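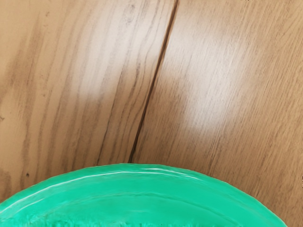
Gesucht: Wer pflegt mit mir unsere simulierte Greifzelle?

Hallo! Ich betreue bei Jodinance in Irnley die Zelle »Bastos«, also einen simulierten Arm am Holztisch, und suche für den Mai zwei Leute zum Mitschrauben (virtuell, versteht sich). Ihr richtet mit mir die Zelle ein, stellt Kameras und Greifer nach und sucht Fehler, wenn etwas klemmt. Ich mach das gern, aber allein komme ich nicht mehr hinterher!
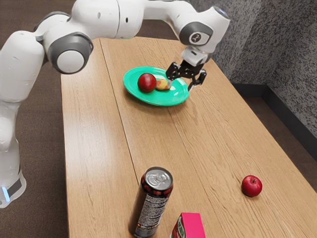

Am meisten Arbeit steckt bei uns in der Greiferkalibrierung. Vor jedem Lauf prüfen wir Nullpunkt, Fingerweite und Anfahrhöhe. Über dem grünen Teller muss das richtig sitzen – Apfel und kleine gelb-rote Frucht liegen da dicht beieinander, und wenn die Finger ein bisschen daneben stehen, schubst man gern die falsche. Danach kommen Reibwerte und Gelenkgrenzen dran, und die Logs wollen auch gelesen werden. 463 Einträge stehen noch in der Fehlerliste, viele davon Kleinkram wie verdrehte Kameraachsen.

Mitbringen solltet ihr etwas Python und Geduld. Wer schon mal einen echten Arm gewartet hat: super, bitte unbedingt melden! Ein Studium brauche ich nicht zu sehen. Es sind 7 Stunden pro Woche, bezahlt, und wer nicht nach Irnley kommen mag, arbeitet von zu Hause. Die Einarbeitung mache ich selbst, die dauert insgesamt 40 Stunden und wird natürlich auch bezahlt.

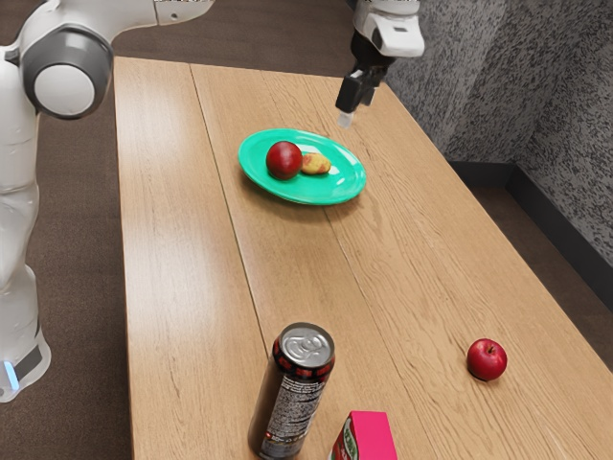 So meldet ihr euch

Schreibt mir ein paar Zeilen über das Kontaktformular, Stichwort »Bastos«. Erzählt kurz, was ihr zuletzt repariert oder zum Laufen gebracht habt. Lebenslauf gern dazu, Anschreiben muss nicht sein.

Diese Website verwendet Cookies. Akzeptieren | Einstellungen

Kontakt | © Jodinance, Irnley | Nach oben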